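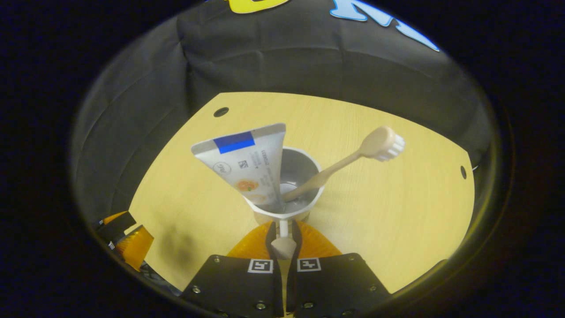 When does the new inspection agreement between Drustden and Petchrat take effect?

It takes effect after both assemblies have ratified it, and so far only Petchrat has. The Drustden assembly put off its vote in March and has not set a new one. Until it votes, the old rules apply at the Junasness crossing, and members should keep filing the same forms they filed last year.

Search
Enter keywords
Go

The agreement would let each side accept the other's plant health and food safety certificates. A load of produce checked at origin would not be checked again at Junasness unless the paperwork was wrong or the load was picked for a spot check. It does not touch tariffs. Several members have written in under the impression that it does, so please read the text before you change your prices.

The delay comes down to one clause. Article 9 says that disputes go to a joint panel and that the panel's rulings bind both governments. Lợi Ninh, who leads the opposition group in the Drustden assembly, argues that this gives away a power the assembly cannot give away without a two-thirds vote. The trade minister, Liên Cù, says a simple majority is enough and points to the road haulage treaty, which passed that way and has a similar panel. The assembly's legal office has been asked for an opinion. We were told to expect it before the summer recess.

If the legal office sides with the opposition, the government does not have the votes. It could then go back to Petchrat and ask for a softer Article 9, but Petchrat would have to ratify again and its own farm lobby was not happy the first time. The minister was asked about this at the Skusari meeting and said only that the text was final.

On costs, the Junasness crossing handled 1205 commercial food loads in March, and 815 of those were opened for a second inspection. The fee for a second inspection is 400 for a standard truck and 700 for a refrigerated one. Those fees stay in place for now - the proposal to suspend them early was withdrawn along with the vote. Fees already paid will not be refunded under the current text, whatever happens later.

Diệp Cù has gone through the annexes for us. Her main point is that Annex C, the list of approved certifying offices, leaves out the office in Skusari. Members who use it would have to get their certificates somewhere else or go on paying for the second check. We have written to the ministry about this and had a reply saying the list is under review. The reply gave no timetable.

Bảo Ông will give an update at the next members' meeting on 2022-05-07. Bring questions about Annex C in particular, and copies of any inspection notices you think were issued in error. If you cannot come, send them to Liên Ông at the office and she will pass them on.

The full text of the agreement and the annexes can be read at the front desk. The translation is ours and has no legal standing.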